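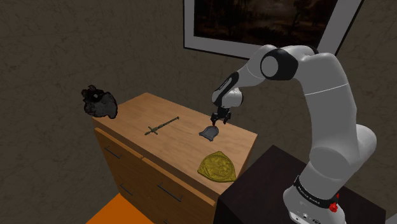 August, a little before midnight

The new processor came today. I had told myself I would leave it in its box until the weekend, like an adult, and I managed forty minutes, most of which I spent looking for the small screwdriver.

It's the Oltow, the cheaper of the two. I went back and forth on this for most of the summer. The better one has more cores and a bigger number on the box, and every review I read ended by telling me that nobody like me needs it. They then showed a chart in which it was on top by a hair, and I would look at the hair for quite a while. In the end I paid 257 dollars for the one I could explain to myself and put the difference toward memory, which I also didn't strictly need.

The old chip has been in there for 9 years. It never did anything wrong. It has sat through two desks, one move across the state and a glass of iced tea that mostly missed. Lately it had started to struggle with having a browser open and also my wanting to do something else, and I can't say I blame it. When I lifted the cooler off, the thermal paste had turned to something like old caulk, and the chip came up with it, straight out of the locked socket, with a noise I felt in my teeth. I checked the pins under the desk lamp. They all looked fine. I don't know why I checked. It's going in a drawer.

Of course a new chip means a new board, and a new board means new memory, and so a 257 dollar decision had been quietly gathering friends for weeks. The board is a Prakeo. I picked it because it had enough fan headers and didn't have a skull on it. It does light up, though. There's a strip along one side that cycles through every color at the speed of a carnival ride, and the manual gives this one full page and the front panel connectors a quarter of a page, in gray.

The front panel connectors. I have now built four computers and I still do that part with a flashlight in my mouth. One day someone will make a single plug for it and I will send them flowers.

Dinner was toast, standing up, away from the parts.

First power on, a little after eight: fans, lights, black screen. I sat there and watched it be black. The forums say that new memory has to "train" the first time and that you should wait, and they are very firm about it, and they disagree about how long. One person said two minutes. One person said he went to bed. I gave it what felt like a college semester, then lost my nerve and switched it off at the wall, which was the one thing every single one of them said not to do.

Second try, same thing. I took out one stick. I put it back and took out the other one. I moved the monitor cable to the other port, then remembered that this chip has no graphics of its own and I had just plugged the monitor into a decoration. Moved it back. Said a few things to the board that I won't write down here.

Third try, it came up. I had changed nothing that I could name. The screen said it had found a new processor and would I like to press a key, and I pressed one with real dignity.

Then the temperatures. The cooler is an Ong, a plain tower with one fan, and it was the only part of all this that went in without a fight. It sits at 38 doing nothing. Under a proper load it went up to 81 and stayed there, and the fan made a sound like someone sighing in the next room. I was pleased with 81. I then read for half an hour about people who get 74 and was less pleased. There's a setting that holds the chip to a lower power limit and costs you almost no speed, and I turned it on, so I have now paid for a fast processor and asked it to please take it easy.

I ran the benchmark, obviously. The old machine's score was on a sticky note on the side of the monitor, so I could gloat properly. The new one is 150 percent faster with all the cores going, and on a single core the gap is smaller than I'd hoped but still enough to be smug about. I ran it again with the window closed. I ran it again with the side panel off. It came out the same each time, give or take a rounding error, and each time I leaned in as if it might not.

What I actually did with all this power, once it was up and running: opened my email. It opened very quickly. There was one message, from Bondstead, asking me to rate my recent purchase of a tube of thermal paste.

I should say something for the boot time. The old one took long enough that I had built a whole routine into it – kettle on, blinds up, a look at the street. The new one is at the desktop in 18 seconds, and half of that is the board showing me its own logo. I pushed the button, turned toward the kitchen out of habit, and it had already finished. I made tea anyway. I don't want the kettle to feel this is about it.

Things left to do. The cables at the back look like something you'd pull out of a drain. There's one screw over, a short one, black, and I've looked at every hole in that case and can't find the one that wants it. The lights are still cycling, because turning them off takes a program from the board maker that wants an account and my birthday and would also like to install a weather widget. I've put a strip of electrical tape over the worst of it. A bit of green still leaks out at the end.

Also the clock is three hours slow for some reason. I keep fixing it and it keeps going back. It may be the little battery, or it may be a setting I agreed to.

And then, right before I shut everything down, I looked up the more expensive one again, just to see. It's gone down thirty dollars since I ordered. I closed the tab. I opened it again and looked at the chart, and then I closed it and came to bed, where I'm writing this with my one good pen and a cut on my thumb from the back plate of the case.

Must buy more tape.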